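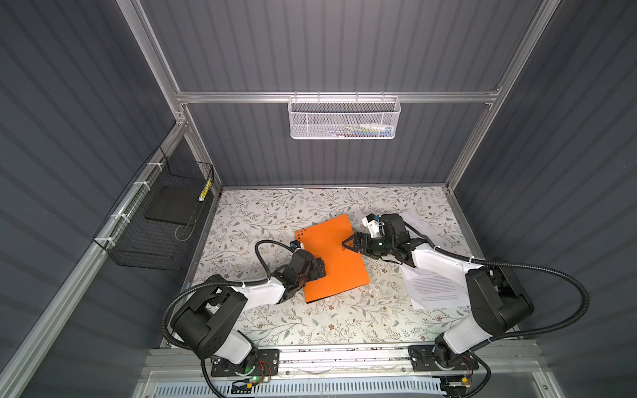

Notebook » Opinion » Robots and Automation

Filed under: Opinion, Learning from Demonstration

Keep the fumbles

I spent most of July recording two-armed paper handling at the Claver bench, and I've come out of it more excited about this work than I've been in years. I've also come out with a complaint. We throw away far too many good examples.

The job is simple enough to say. Two arms, a folder, a sheet of paper, and a person driving the arms by hand until the paper ends up inside the folder. We do it again and again so a model can learn from what we did. Our set, which we named Stesudness for reasons lost to a long lunch, stands at 442 episodes. By the rules we started with, 165 of those should have been binned.

What was wrong with them? Mostly nothing you'd notice if you watched a person do the same thing at a kitchen table. The operator pressed on a corner and the folder slid. A finger caught the cover, let go, caught it again. One arm waited while the other sorted itself out. Our checklist called these "hesitations" and told us to delete them, and for the first week I did as I was told (cheerfully, even, because a tidy folder of tidy recordings is a lovely thing to look at on a Friday).

Then we trained on the tidy ones. The arms moved beautifully right up to the first slip, and after that they had no idea what to do! Of course they didn't. We had never let them see a slip. Every recording said that folders stay where you put them, and anyone who has used an office knows better.

So we put the 165 back. I won't pretend it was a proper study, and I'd love for somebody with more patience to run one. But the first time I watched the left gripper lose a corner, back off and come down again a little further in, I made a noise that brought people out of the next room.

I know the argument on the other side. The team at Bustau keeps only clean demonstrations, and they'll tell you a model copies whatever you give it, dithering included. They're right about that. We've had a run of arms that paused in mid-air for no purpose at all, and I can tell you exactly which tired afternoon they learned it from. There's a difference, though, between a pause where the operator was thinking about tea and a second try at a slippery edge. Only a person watching the recordings can sort one from the other, and that takes time most projects don't budget for.

Budget for it. I'd sooner have 200 episodes that someone has watched all the way through than any number nobody has opened. At Mahasneh they have the operators label their own sessions on the same day, while they still remember what went wrong, and I think that's a brilliant habit. We've copied it. It adds six minutes to a session and the notes are a joy to read: "grabbed too high", "cover sprang open", "went again from the left".

Operators should also be allowed to have a style. One of ours always pins the folder before doing anything else, and another goes straight for the open edge and trusts to luck. I used to nudge them towards a single method. Now I leave them to it, and I'm already itching to see what next week's recordings look like.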